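**Bathroom tiling** is the covering of the floor, and often of the walls, of a bathroom with thin flat pieces of hard material. The pieces are most often made of fired clay, but stone, glass and cement are also used. The work of setting them is called tiling, and the person who does it is a tiler.

## History

Fired tiles were used in bathing places already in ancient times. In private houses they stayed rare for many centuries, as few houses had a separate room for washing. This changed in the nineteenth century, when piped water came into the towns and factories began to press tiles from dry clay powder. Pressed tiles had a more even size than those cut by hand, and their price became lower.

In the town of Dindale the change came late. The Arruda works opened there with 3 kilns and made plain floor tiles, mostly for public baths. The local writer Settimio Guerra gives the number of houses in the town at that time as 2,610, and he writes that very few of them had a bathroom of their own.

## Materials

Ceramic tiles are divided by how much water they take in. Porcelain tiles take in very little and are suitable for floors. Softer glazed tiles are usually kept for walls, where no one walks on them. Natural stone is strong but many kinds must be sealed, and acid cleaners can damage marble and limestone.

The walls are not always tiled in full. In many homes the tile stops at the height of the basin or is used only inside the shower, and the rest is painted.
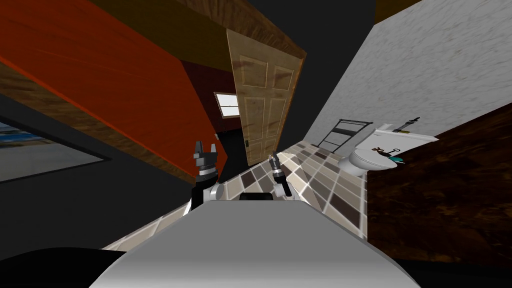

*A small bathroom with a tiled floor and an orange-red wall, computer rendering.*

## Laying

The base under the tiles must be firm, clean and flat. In the shower area a waterproof layer is put on first. The adhesive is spread with a notched trowel, and the tiles are pressed into it with a small gap between them. On small floors a gap of 2 mm is common, while larger or uneven tiles need more. When the adhesive is hard, the gaps are filled with grout. The joint between floor and wall is filled with silicone, which can follow small movements of the building.

A floor with a drain is laid with a slope towards it. Thaís Siqueira, in her handbook *Trulus*, advises a fall of 10 mm for each metre.

## Care

Grout is more porous than the tile and becomes dark sooner. It can be cleaned with a mild alkaline product and a brush. Old silicone should be cut out completely before new silicone is applied.

## See also

- Grout
- Zetow pattern
- Public baths of Dindale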